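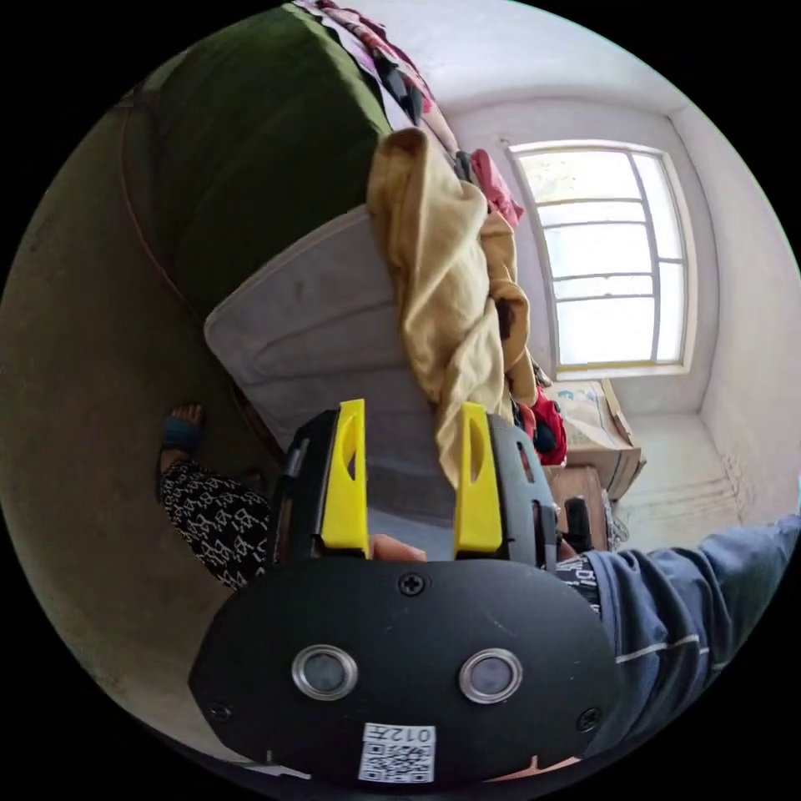
Usamos cookies para melhorar a sua experiência. Ao continuar, aceita a nossa política de privacidade.

Sofá na sala: vale a pena a capa da Genness?

mahtab_j – 3 de janeiro de 2020
Pedem 44 euros por uma capa elástica para sofá de 3 lugares. Dizem que aguenta 200 lavagens. Alguém acredita nisto?

tritov
Eu não. A minha ganhou borboto em março e só tinha ido 4 vezes à máquina.

consuelo.grajales
Discordo. Tenho duas e estão boas. Lavas a quanto?

tritov
A 30, como diz a etiqueta. E escorrega toda quando alguém se senta – passo o serão a puxá-la.

consuelo.grajales
Enfiaste os rolinhos de espuma nas costuras?

tritov
Enfiei. Saltam fora.

jekov
Uma manta de algodão faz o mesmo e custa menos.

mahtab_j
A manta também escorrega, jekov. Vou ver o tecido à loja antes de pagar – as fotos do site não me dizem nada.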